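4.2 Speed of decision after the introduction of shared data

The second research question asked if companies that share operational data between departments also take decisions faster. Many authors assume this, but the evidence is mostly from very large companies. Our sample is different. It consists of 39 medium-sized firms, and from these we received 148 usable answers from managers in sales, production, purchasing and information technology.

We measured speed of decision as the number of working days between the moment when a problem was first registered in any system and the moment when a responsible person approved an action. The managers took these dates from their own records. Where the records were missing, the case was left out of the analysis. This made the data set smaller, but we preferred it to asking people to remember.
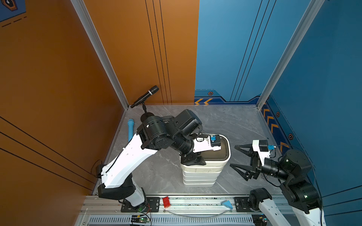

In the firms with separate systems, the longest part of the waiting time came before the first meeting. The departments first had to agree which numbers were correct. At Melluvow, for instance, sales and purchasing kept two lists of open orders, and every Monday an employee compared them by hand. After the two lists were joined, this work stopped, and the meeting could begin with the question of what to do.

However, the joined data did not shorten the second part of the waiting time, from the first meeting to the approval. In 55 percent of the cases this part stayed the same or became longer. We see two possible explanations. The first is that more people could now see the problem, and therefore more people wished to give an opinion. The second is that the rules for approval were written for the older organization and were not changed together with the technology. At Trivden a purchase of small value still needed signatures from three levels of management, although all three levels were looking at the same screen.

The effect was also not equal between departments. Managers in production reported the largest improvement, and managers in information technology the smallest. The latter group received many new requests for access and for reports during the first months, and these requests took time from their other tasks. Shen was the only firm in the interview group which had planned extra staff for this period.

Figure 2. Workcell with two robot arms.

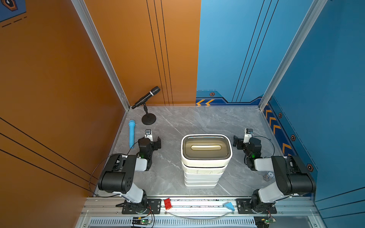 Heikki Salminen, commenting on an earlier version of this section, objected that the number of working days is too simple a measure. In his opinion a fast decision which must be corrected two weeks later should not be counted as fast, and a firm can look very quick in our table only because it approves everything. He suggested to follow each case until it is closed.

We agree with this objection in part. Our data contain the date of approval but not the date of closing, so the suggested measure could not be calculated for the whole sample. For Trillmont, where both dates were available, we repeated the analysis with the longer period. The direction of the result remained the same, but the difference before and after the change became smaller. One firm is not enough for a general statement, and the values in this section should be read with this limit in mind.

The relation between approval rules and speed is treated further in Section 4.3, where the firms are grouped by the number of management levels.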